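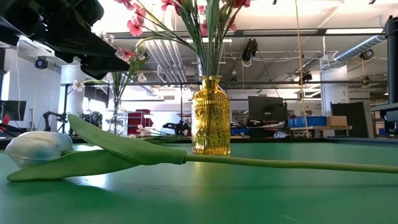
Titau Amateur Musicians' Club, Progressive Rock Section

News Bands Rehearsal Room Concerts Blog Contact

Blog > Members > Brukico > Keyboards

May 2022, by the keyboard player of Brukico

Our long piece has an ending now. I want to write down how we came to it, because in one year I will remember it wrong, and also because two members of the section asked me how a band of four people with day jobs can finish a composition of 20 minutes. The answer is slowly, and with many recordings on a telephone.

The piece is called "Trerkton." It is the name of a railway station that does not exist. Our singer wrote it in a notebook a long time ago and liked the sound of it, and the rest of us have accepted it. Those who were at the section evening in February heard the first half of it, up to the place where the guitar is alone. We stopped there and said thank you, and some people believed this was the whole composition. It was a good feeling that they clapped, but I was a little ashamed, like a person who serves the soup and then closes the kitchen.

The second half was the problem. We had too much music for it. There were four versions of the fast part, and each of us defended a different one. Mine was in 7/8 with the organ playing the main figure and the bass going against it. I still think it is a good figure. But I listened to the rehearsal recording on the bus, three mornings one after the other, and on the third morning I noticed that I was waiting for it to finish. I am the one who wrote it! If the writer is waiting for the end, the audience is already looking for their coats.

So I took the figure out and kept only the first bar of it, which now comes back two times in the slow part, played softly with the flute sound. I did not tell the others before the rehearsal. I only played it. The drummer looked up and made a movement with his stick that means "go on," and we went on.

The slow part is at 66 beats per minute. I write the number here because we had a long discussion of it. When we began it was faster, and everybody agreed that it felt nervous, but when we tried it much slower the singer could not hold the long line on one breath. She needs the line on one breath, the words do not make sense if she stops after the third one. We tried many numbers with the metronome. At 66 she could do it and the rest of us could still feel where the bar begins. Since then I have found that nearly every slow song I love is near this number, but this is maybe only because I now look for it.

I would like to say something about the singing, because I am a keyboard player and I have learned more this winter about voices than about keys. In the last part we have two voices, the singer and the bass player. He had never sung in front of people. His voice is not big and it is a little dry, and in the beginning he apologized each time before he opened his mouth. We put him below her, one third lower, as one does in every school choir, and it was correct and a bit boring. Then one evening she had a cold and asked him to take the upper line for the rehearsal only. He had to sing it very quietly to reach it, almost like talking. She was humming the low line because of her throat. It was so much better than what we had written that we all stopped playing at the end and the guitarist asked if somebody had recorded it. Somebody had not. (It was my turn to record. I had pressed the button, and the telephone was full.)

It took us three weeks to find it again. I have now an extra memory card and I delete the old rehearsals on Sunday.

For the instruments, as people in the section always ask. I play the Nolte organ that belongs to the club, the one with the repaired lower manual, and above it my own small synthesizer for the flute and the strings. The Nolte has a noise in the highest octave when the room is cold, something between a click and a cough. In the recording of the first half you can hear it at the quiet place after the guitar. I wanted to remove it with the computer and the others voted against me, and they were right, it sounds like somebody in the next room who is putting down a cup. The guitar goes through the club amplifier, and the bass goes directly into the mixer. We do not have a big collection of effects. The guitarist sold most of his before he joined us and says that he sleeps better.

The ending itself. For months we had what I call the cathedral ending: everybody very loud, the main theme in double length, cymbals, the organ with all stops open, and the last chord as long as the drummer's arms can do it. I love such endings. I grew up with my older brother's records and almost every long piece there finishes in this way, and when I was 14 I believed that music without a cathedral at the end was not completed. But our piece is about a station where the train does not stop anymore. Our singer said, very politely, that she did not understand why there would be a cathedral at this station.

We tried a fade. A fade is easy on a record and very strange in a room, where four adults play more and more softly and look at one another. We tried to stop suddenly in the middle of the theme, and this was effective the first time and annoying the second time. What we have now is this. The theme comes in full, loud, one time only, and I keep the last chord on the organ while the others leave it, first the drums, then the guitar, then the bass. Over this chord the two voices sing the first line of the whole piece again, with the changed melody. Then I take my fingers away from the keys one after the other, beginning at the top, until there is one low note. I count eight slow beats and stop.

It is the most difficult thing I have played in this band and a child could play it. My fingers want to hurry. On the recording from last week the low note lasts only five beats, and I would have sworn to you that it was eight.

We will record the complete piece in June in the large rehearsal room, all together, with only the voices added after. The club has given us the room for a Saturday from the morning. We decided against doing it in parts at home, though it would be cheaper and cleaner. When we play together the tempo moves a little, it goes forward before the loud theme and it sits back after it, and if we work with a click this movement is gone. I made a test at home with a click and it sounded like a very good demonstration of a keyboard.

As for the money: we are going to make up to 40 CDs, with a printed cover. The bass player asked why CDs and I have no modern answer. My parents have a CD player in the kitchen. I like to read the words on paper while I listen, and I like to have to stand up at the end. The music will also be on the club page for everybody who does not want a plastic box. The first half has been listened to there 3000 times, a number which I do not understand at all, considering that the section fits in one room. If you are one of these listeners from far away, thank you, and please know that the cup is included.

Some practical remarks for other bands in the section, as I have promised.

Record each rehearsal, but listen to it only the next day. On the same evening everything sounds either wonderful or terrible.

Write down the version you are playing. We had "new fast part," "new new fast part" and "fast part old good," and in March two of us played one and two of us played the other for a full minute before we noticed. The drummer maintains that this was the best minute of the year.

Ask the singer first about the tempo. We asked her last and lost a month.

If you share the Nolte, please switch it on when you come in and make your coffee after. It needs the time. And please put the cover back on, the brown one, with the zipper to the wall.

One thing is still open. Between the slow part and the loud theme we have four bars with nothing in them except the hi-hat. I want to put in a single line on the synthesizer, very high, and the guitarist wants to leave them as they are. We have played it both ways. I have written my line in pencil, and at the moment I play it every second rehearsal. If you come to listen on one of our Thursdays, the door on the yard side is open and you can tell us which one you heard and what you thought of it. Bring a chair from the corridor, there are never enough in the room.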